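Plidness trial arm, pre-run safety check, March, second week of the loan
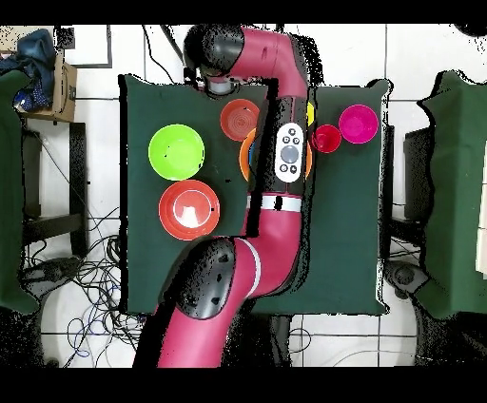 This is the sheet I fill in before every session, and I've started looking forward to it! The kit from Dumwood came with its own checklist, but it ran to 48 items and half of them were for the welding version, so I cut it down to the ones that matter for tabletop work with bowls and cups.

**Arm and mount**

- [x] Base bolts tight. *Solid as a rock, no change after 443 cycles.*
- [x] Joint covers seated, no cracks or rub marks.
- [x] Buttons on the white panel press and spring back cleanly. *Lovely feel to these, even with gloves on.*
- [x] Wrist turns freely by hand with power off.
- [ ] Emergency stop tested at 100 percent speed. *Only done at low speed so far. Do it before the Kamata demo.*

**Table**

- [x] Cloth flat, with no folds near the base.
- [x] No chipped bowls or cups.
- [x] Nothing breakable within reach. *Plastic only for this trial, please.*

**Floor**

- [ ] Cables off the walking path. *Needs work, the left side is a tangle. Cisolell sells a low cable cover that I'd love to try.*
- [x] Stands steady when nudged.

**Comments**

Very happy with this arm. It's quiet, and the restart after a stop is so quick that I ran it three times just to watch (sorry). Next full service is due at 2,000 cycles. Two open items above, both easy, both mine.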